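Hydraulic breaker for a mini excavator, rebuild the old one or buy new?
Forum: Attachments and Rock Tools

bonda_digger
Hello all. I run a small foundation and drainage business, and we have one hydraulic breaker, a Drostis, which I bought used together with the excavator. It has 2,264 hours on the machine's meter, but I do not know how many of these the breaker was working. Since October it hits weak, and the hose on the return side jumps very much. The dealer says the diaphragm in the accumulator is finished and the lower bushing is worn past the limit. He wants to sell me a new Brelov and says the rebuild is money in the river. What is your experience? I am not in a hurry, the next rock job is after winter.
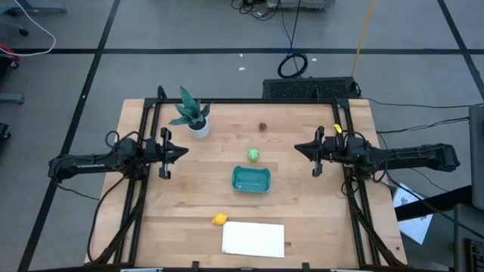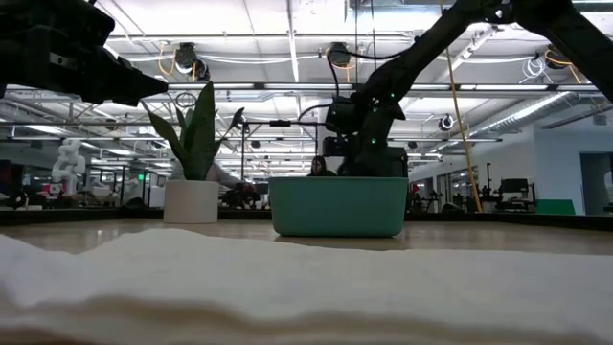
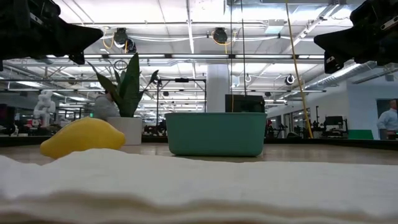 Two arms over the wooden table, white cloth in the second and third.

bonda_digger
I forgot to write: chisel is 82 mm diameter, moil point. Two chisels are with it, one of them mushroomed on the top.

hardpan_Zed
If the top of the chisel is mushroomed, look at the piston face before you spend one cent on seals. A damaged chisel head damages the piston, and then the piston damages the next chisel. If you see chips or a crater on the face, the dealer is right and you should listen to him. If the face is clean, diaphragm and bushings are a normal repair. I have done it on the floor of a container with a chain hoist.

Lekota_Z
I was a parts clerk for 11 years at Bennani, who rebuilt breakers for quarries, so I will answer from the side of the counter. The weak blow with the jumping hose is the gas. It can be the diaphragm, but it can also be only the charging valve, which costs almost nothing. Did anybody measure the pressure, or did the dealer tell you this by looking? Please ask him for the number. If he has no number, he did not test it.

For the lower bushing you can check yourself. Push the chisel to one side and measure the gap between chisel and bushing, then compare with the table in the manual. Measure with a chisel that is not worn, otherwise you are measuring two problems together.

Zanele Lekota

bonda_digger
Thank you Zanele. No number was given to me. He put his hand on the hose and made a face. I will call him today.

quarrymouse
I disagree with the two above. For a small contractor, the rebuild of an old breaker is a hobby. You pay for the seal kit, then the bushing, then the retaining pins are also worn, then you find the through bolts are stretched and one breaks in the first week. I had this with a Drostis, same size. In the end I had paid more than half of a new one, and it was still an old breaker with old housing. Buy the new one and get the warranty.

hardpan_Zed
quarrymouse, did you change all the bolts as a set or only the broken one? If only one, I am not surprised that it went badly. They must be tightened equally and in the right order.

quarrymouse
Only the broken one, on the advice of the shop. Maybe the shop was bad, I accept this. But he will have to use some shop too.

Lekota_Z
This is a fair point. A rebuild is only as good as the person who does it. I would still not buy new before the pressure test. Many customers came to us with a new breaker and the same weak blow, and the fault was in the carrier. The oil flow was too low or the relief valve was set wrong. So there is one more question for bonda_digger: does the excavator feel normal with the bucket?

bonda_digger
With the bucket it is normal, maybe a little slow when the oil is hot. I did not think this could be connected.

hardpan_Zed
It can be. Put a flow meter on the auxiliary line when the oil is at working temperature, not in the morning. And please do not open the accumulator before the gas is released completely. I write this every time because every time someone tries.

old_tamrock_fan
I come from the drill side and not from breakers, but about grease I can say something. Half of the worn bushings I have seen were greased with the tool hanging in the air. Then the grease goes up between chisel and piston, and the bushing stays dry. Stand the breaker vertical on the ground, press down, and then pump until it comes out at the chisel. Use chisel paste, the ordinary grease melts and runs away.

bonda_digger
I must admit we have greased it hanging - always. Nobody showed us the other way. I will tell my two operators.

quarrymouse
Then at least a new one would have a better life than the old one :)

bonda_digger
Small update. I talked with the dealer, and he agreed to measure the gas pressure and the piston face if I bring the breaker without the bracket. The flow test I will do myself, a neighbor lends me the meter. If the piston is good I will rebuild with a complete bolt set, if it is bad I will ask for a price on the Brelov. When I have the numbers I will write them in this thread.

Lekota_Z
Good plan. Ask also what pressure they charge it to, and at what temperature, and write it with paint marker on the housing.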